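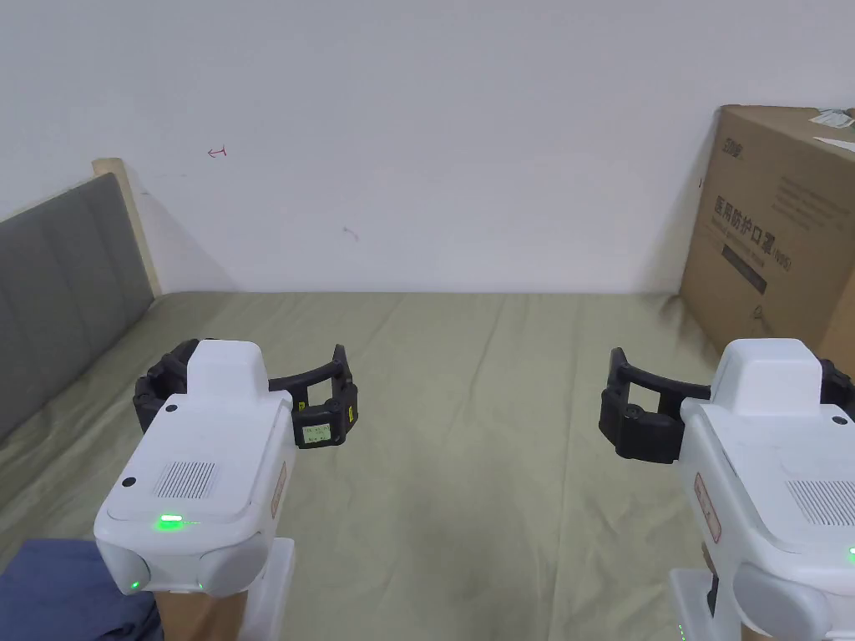
The size of a street march tells a government very little about how a country will vote on its alliances, and commentators should stop treating it as if it did. A march measures the willingness of a certain group to travel on a Saturday. It does not measure the views of those who stayed at home, and most people stay at home. Public opinion on defence is formed in domestic surroundings, in rooms with a plain white wall, a creased green sheet on the bed and a cardboard box in the corner, where the news is half heard and foreign policy comes well below the rent. Any method that leaves those rooms out will produce a poor estimate.

The Bulbridge survey, carried out in December, is a useful case. It put the same question on military aid to 2208 adults in two forms. The first asked whether aid should continue. The second asked whether it should continue if energy bills rose as a result. Support in the first form was 63 per cent. In the second it fell to almost half. Both figures were quoted in the following week, usually without the wording, and each side of the argument claimed the country.

My view is that neither figure is wrong and that both are incomplete. A person can support an alliance and object to its cost. A person can also dislike the alliance and still prefer it to having none. Marchers are rarely asked to separate these positions, and a banner has no space for them. The speeches at the Dorkwood rally ran together at least four distinct demands: an end to arms deliveries, a lower defence budget, the closure of a base and withdrawal from the treaty itself. Press reports gave all of them a single label.

The label matters, as ministers respond to it. A government that believes it faces a movement against the treaty will defend the treaty, which few voters have asked it to do. It will then say too little about prices, the subject on which opinion does move. The Prothero briefing paper made this point in a footnote. It deserved a chapter.

Two changes would help. Newspapers should print the full question beside any polling figure on defence. Parliament should hold separate votes on the supply of arms and on how that supply is funded, so that members have to state a position on each. The present practice of one combined vote lets a member claim afterwards to have meant either thing, and several have done so.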